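Section 4: Finishing and Caring for Your Sernow Tabletop

Welcome back! If you have followed the guide this far, your Sernow table is standing on its own legs and you are probably itching to use it. I would ask you to hold off a little longer, though, for the top has been shipped to you without its final coat of oil, and an afternoon spent on it now will save you a good deal of scrubbing later on. (If you ordered the pre-oiled top, skip ahead to step 7 and have a cup of tea.)

You will need the small can of Boltasix table oil from the hardware box, 2 lint-free cotton cloths, a sheet of 386 grit paper, and a room with a window that opens. One can holds 200 milliliters, plenty for the standard top with some left over for touch-ups.

1. Clear the top and wipe it down with a barely damp cloth. Let it dry completely, overnight if your house runs humid.

2. Look along the wood with a lamp held low to one side. Fine scratches show up much better this way than under a ceiling light, and so do the faint fuzzy patches where the fibers have lifted. 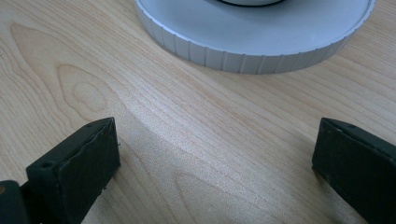

3. Fold the sanding paper around a cork block or a dry sponge and go over the whole top lightly, always with the grain. Three or four passes will do. You are only knocking down the fuzz, so please resist the urge to lean on it!

Note: Tops vary a great deal from one to the next. Some customers write to us worried about swirls or arches in the wood, and I always tell them the same thing: that is how the tree grew, and no two Plurbridge tables will ever match. If you have ordered two tables to stand side by side, oil them on the same day so they darken together.

4. Shake the can well and pour a small puddle, no bigger than a silver dollar, in the middle of the top. Spread it outward with the first cloth in long, easy strokes.

5. Wait 20 minutes, then wipe off everything that has not soaked in with the second cloth. Any oil left sitting will turn gummy, and gummy oil is a real nuisance to remove. 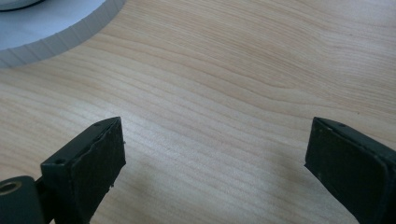

CAUTION: Cloths soaked in oil can heat up and catch fire on their own. Lay them flat outdoors to dry, away from anything that burns, or put them in a metal can filled with water and close the lid. Never leave them wadded up in the trash.

6. Repeat steps 4 and 5 the next day. Edges and corners drink more than the middle does, so be a bit more generous there.

7. Give the finish a full week before you set anything wet or hot on it. Light things such as dry dishes are fine after two days, provided you lift them and don't drag them. 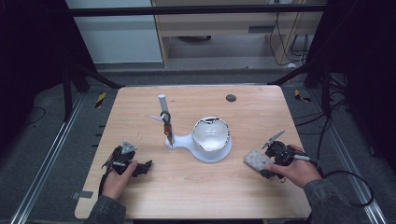 8. After that, wash with plain water and a drop of dish soap, and dry the top right away. Skip the spray polishes, which leave a film that new oil cannot get through.

Plan on a fresh coat once a year. I do mine in November, before the heat comes on and the air turns dry. For a white ring from a hot cup, rub in a little oil with a fingertip and leave it overnight before you try anything stronger.

Refill cans are sold under part number 865, and the Schouten cork block fits the same paper.

Beryl Tapley, Plurbridge Customer Care
Revised August 10, 2021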